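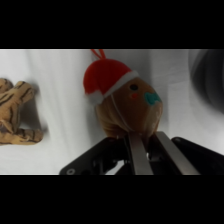
Peluches en noviembre

Publicado por Hanna Adamczyk | noviembre de 2022 | 8 comentarios

Pues sí, ya he abierto la caja de Navidad. Ya lo sé, ya lo sé, mi vecina Ishbel me dijo el año pasado que antes de diciembre trae mala suerte, pero es que llevaba toda la semana lloviendo y me apetecía muchísimo. Además, la excusa era buena: había que hacer limpieza de peluches, y como los adornos blanditos viven en la misma balda del armario, una cosa llevó a la otra.

El tigre lo compré en mayo en un rastrillo, en un puesto que recogía ya, por 4 euros. Tiene el pelo un poco gastado y las rayas cada una por su lado, y yo creo que por eso me gustó tanto. En casa se llama Minlow (el nombre lo puso mi sobrina y no admite discusión). Ha pasado el verano en el sillón, el otoño en el suelo y ahora le toca un buen repaso.

El otro es el pajarito marrón con gorro de Papá Noel. Digo pajarito por decir algo, porque tiene forma de huevo y cada visita opina una cosa distinta: Phong está convencido de que es un pollito. Lleva su cordoncito arriba para colgarlo del árbol, pero el gorro se le va siempre de lado y al final le da un aire de haber vuelto tarde de la cena de empresa. ¡Me encanta!

Detrás de los dos se ve una tela blanca. Sí, tiene arrugas. No, no la voy a planchar :)

Bueno, a lo que iba, que varias me habéis preguntado cómo limpio yo los peluches. Primero miro la etiqueta, si la conservan. A los que tienen piezas pegadas o ribetes de pelillo no los meto en la lavadora ni loca: un paño húmedo con una gota de jabón neutro, pasadas suaves y a secar a la sombra sobre una toalla. Con el pajarito voy con especial cuidado en el ribete blanco del gorro, que el rojo a veces destiñe y luego hay llanto. Al tigre le paso después un cepillo de dientes viejo, siempre en la dirección del pelo, y le cambia la cara.

Y para guardarlos, bolsas de algodón. Las de plástico las dejé hace tiempo, cuando saqué un reno que olía a sótano y no hubo manera de recuperarlo.

Me queda por decidir dónde va el pájaro este año. El árbol nuevo es bajito y las ramas de arriba se doblan con nada, así que igual acaba en el pomo de la puerta del salón. Nga me propone ponerlo en la ventana de la cocina, que tampoco es mala idea. Ya os contaré, y si alguien sabe quitar manchas de cera de un mantel, que me escriba, por favor.

Un abrazo,
Hanna

Compartido 60 veces

© Flutemora, el blog de Hanna | Contacto | Volver arriba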